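部活の課題でタンクトップをたたむデモがうまくいきません

投稿者:ねぎま次郎　2023-05-24

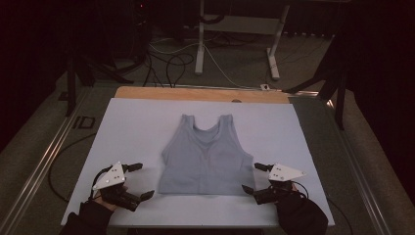
大学のロボットサークルで、衣類をたたむ動作を学習させる班にいます。手持ちのグリッパを両手で動かしてお手本を集めて、それをアームに真似させるっていう流れなんですが、タンクトップだけどうしても成功率が上がらなくて…。

お手本は今のところ294本。Tシャツとタオルは先輩たちの代からのデータがあるのでまあまあ動くんですけど、タンクトップはうちの代で始めたので全部自分たちで録りました。検証で75回やらせて、最後までたためたのが16回です。ひどいときは肩ひもをつかみに行って空振りして、そのまま何もない布をたたもうとします(かわいいけど困る)。

手順は、裾をつかんで肩側に二つ折り、それから左右を内側へ、です。7月に学内発表があるので、それまでになんとかしたいです。本数を増やすしかないんでしょうか?

Flavuvora

似たようなことを高専のときにやってました!まず聞きたいんですけど、294本って全部同じ人が録ってます?うちは3人で録ってて、つかむ位置が人によって指2本分くらい違ってたんですよ。本数を足しても全然よくならなくて、結局「裾の角から内側のここ」って決めて録り直したら、136本しかないのに前よりずっとマシになりました。

あと、迷って止まってる時間が長いデータは思いきって捨てていいと思います。つかむ前にグリッパを開いたままウロウロしてるやつ、あれアームもちゃんとウロウロしますから(笑)

肩ひもは細くて難しいので、最初は肩ひもに触らない手順だけで通すのがいいかも。裾から二つ折りで一回完成にしちゃって、左右を折るのは次の段階で。

Rasto

もっと録ればいいのでは。うちの班は1000本くらい録りました。タンクトップはやったことないです。

Damir Stojanović

留学生です、日本語が変だったらすみません。

服を置くとき、毎回きれいにまっすぐ置いていませんか?私たちの授業ではそれが問題でした。検証のときに服が少し斜めだと、もう知らない状態になって、空振りします。お手本のうち何割かは、わざと少し回したり、裾にしわを作ったりしてから始めてください。

それから、失敗してつかみ直すお手本も少し入れるといいです。空振りのあとに続けてしまうのは、やり直す動きを見たことがないからかもしれません。わざと一回外して、戻って、もう一度つかむ。私はこれを録るのが一番楽しかったです。

色も確認してください。台と服の色が近いと、カメラの映像で端が分かりにくいことがあります。濃い色のタンクトップでも試してみると原因が分けられます。

ねぎま次郎(投稿者)

みなさんありがとうございます!録ってるのは4人で、つかむ位置は完全に各自のフィーリングでした…。置き方もほぼ毎回まっすぐです。思い当たることが多すぎてつらい。

とりあえず今週は位置を決めて、斜め置きとつかみ直しを混ぜて録り直してみます。あと、後輩が紺のタンクトップを持ってるらしいので借ります。Flavuvoraさん、捨てるデータって目で見て選んでましたか?それとも秒数で切ってましたか?

Flavuvora

秒数でざっくり切って、残りを早送りで見てました。眠くなるので誰かと一緒に見るのがおすすめです!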